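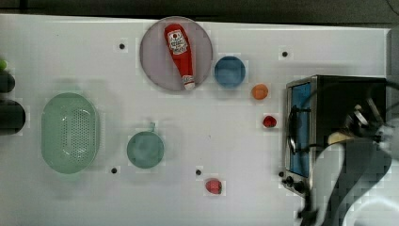

Figure 4.1 A kitchen table before sorting, with a ketchup bottle lying across a plate and a mint-green colander off to the left.

Chapter 4
Where Does It Go? Sorting a Kitchen

I love a messy table. I really do! Give me a colander, a pot, a bowl and a couple of strawberries and I can keep a class busy for most of a morning (and keep myself busy a good while longer than that). So before we get to any rules in this chapter, take another look at Figure 4.1 and decide what you would pick up first.

When I taught my first home skills course in Wastmont, I was sure everyone would start with the food. Food goes with food, right? Then Cameron Nisbet, one of my students, went straight for the bottle, and his reasoning was pretty good: it was lying on a plate, and he wanted the plate. He was clearing a spot to work. Thịnh Lâm, across the room, put the colander and the pot together and called them "the cooking pile." They argued about the blue bowl for ten minutes. I let them, and I took notes, and those notes became this chapter.

What they were arguing over is the difference between sorting by kind and sorting by use. Sorting by kind asks what a thing is. A strawberry is a fruit, so it sits with other fruit. Sorting by use asks when you'll reach for it. If you're about to rinse strawberries, they belong next to the colander, and the fruit pile can wait. Play food works just as well as the real stuff for practicing this, and you can drop it all you like.

You'll meet both ways of sorting again in Chapter 5, when we move on to cupboards and drawers, and there the choice gets harder (my own spice drawer still follows no system I could defend).

Words to know
Sort by kind: to group things by what they are.
Sort by use: to group things by the job they help with.
Landing spot: the one place a thing goes back to every time.

Warm-up
Clear off a table at home and put out a mix of dishes and food, real or pretend. Sort everything by kind and write down your piles. Mix it all up again and sort by use. Then write up to 200 words on which item gave you the most trouble. Mine is always the bowl, and I'd like to hear about yours before we start Section 4.1.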